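Notas para la charla: cómo presupuestar equipos para recoger datos de manipulación

Diapositiva 1. Presentación y alcance.
Saludar y decir de entrada que no voy a hablar de modelos ni de resultados. Hablo de compras: qué pedimos, en qué orden y qué cambiaríamos. El proyecto se llama Terden y el presupuesto que traigo es el del primer año en la sala de Palma.

Diapositiva 2. El punto de partida.
Teníamos una partida única de equipamiento y la tentación de gastarla entera en un brazo. El plan final fue otro: primero pinzas de mano con cámara, después el brazo. Con las pinzas una persona puede recoger demostraciones desde la primera semana, sin obra, sin vallado y sin esperar a la instalación. El brazo se presupuesta cuando ya se sabe qué tareas tiene que hacer.

Diapositiva 3. Qué tareas.
Objetos ligeros, de formas poco regulares, sobre superficies corrientes. Una flor de tallo largo es un buen caso para discutir compras: el punto de agarre es estrecho y la apertura y los dedos de la pinza importan más que la fuerza. Pedir al proveedor los datos de apertura mínima por escrito antes de firmar. 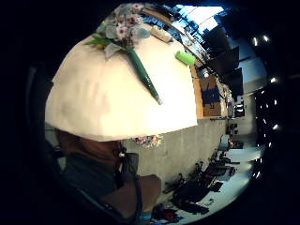 En el pliego separamos tres bloques: pinzas y cámaras, puesto de trabajo y material de tarea. El tercero es el que casi todo el mundo olvida. Nosotros lo dejamos en 883 euros y se quedó corto. Flores, cajas pequeñas, utensilios, piezas de color; todo se gasta, se pierde o se dobla, y hay que reponerlo con una compra menor cada mes. Mejor tener la autorización anual firmada desde el principio.

Diapositiva 4. Cantidades.
Leer despacio, la gente suele copiar esta parte.
- 11 pinzas, contando las de repuesto.
- 40 juegos de dedos. Son la pieza que más se cambia.
- 168 horas de operador en la primera fase. Van en personal, no en equipamiento. Si se mezclan, la justificación se complica.

Diapositiva 5. Comparación de ofertas.
Recibimos dos, de Nillora y de Wurnthorpe. La primera salía más cara por unidad e incluía repuestos y calibración. La segunda era más barata y cobraba aparte los cables, los marcadores y el envío. Puestas en la misma hoja, la diferencia era pequeña. Elegimos Nillora por el plazo de reparación. Insistir en esto si preguntan: pedir siempre el precio con todos los accesorios.

Diapositiva 6. El espacio.
No hace falta una sala nueva. Sí hace falta contar enchufes, mesas y sitio para guardar el material. También conviene mirar la luz de las ventanas antes de fijar los puestos; las cortinas no estaban en nuestro presupuesto y las pagamos con lo que sobró de cables.

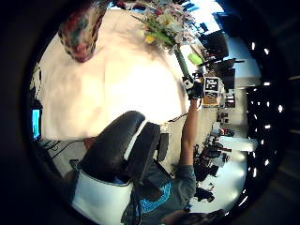
Tallo largo sujeto cerca del extremo inferior; junto a la mano, el cubo con marcadores.

Diapositiva 7. Calendario de compra.
Pinzas y cámaras en el primer pedido. Segundo pedido de dedos a mitad de fase, cuando ya se sabe cuáles se desgastan. La decisión sobre el brazo queda para la revisión de diciembre, con las tareas cerradas. Si el ejercicio se cierra antes, reservar el crédito y no adelantar la compra.

Diapositiva 8. Preguntas.
Si preguntan por el precio del brazo, decir que aún no hay oferta en firme. Si piden la hoja de cálculo, está en la carpeta compartida de Terden, pestaña «Comparativa».

Documentos relacionados
Hoja comparativa de ofertas, proyecto Terden
Lista de material fungible para tareas de manipulación
Plan de puestos de trabajo, sala de Palma
Modelo de pliego para equipos de laboratorio
Criterios para la compra de un brazo robótico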